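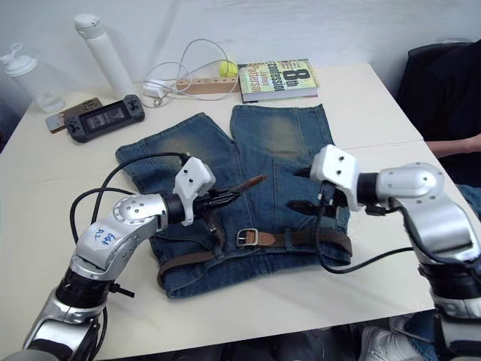 Search articles Go

Belt threading test (two-arm)

Osian Wynne, September 17, 2019

The belt threading test is a bench trial used to compare grippers on soft, floppy goods. Two arms work on a pair of denim garments or similar laid flat on a table. One gripper has the belt, the other has the cloth near the waistband. Scored on grip, not speed.

Origin

Drawn up by Osian Parry for the Rivus gripper trials. Earlier version used rope and a towel - dropped in August, too easy. Belt loops are the hard bit, small and they fold over.

Grippers compared

3 sets of parallel fingers were tried. Oneck: bare metal, slips on smooth leather. Gajdoš: metal with a contact pad, better on woven belts but the pad wears and has to be swaped. Fosus: softer pad, good hold, poor at letting go. Total of 261 runs logged, 124 of them with the Gajdoš fingers.

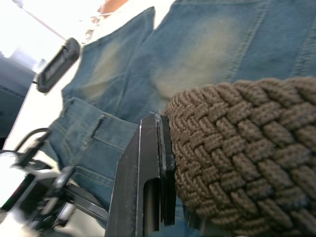

Padded finger against a braided belt, wrist camera view.

Cameras

A head camera gives the whole table, a wrist camera gives the weave and the stitching close up. Wrist view is better for judging pad contact. Loses the far end of the belt though, so most teams run both.

Scoring

Each finger set gets 10 tries per belt type. A dropped tip ends the try. Slips are noted seperately, and re-grips are allowed if the tip stays off the table.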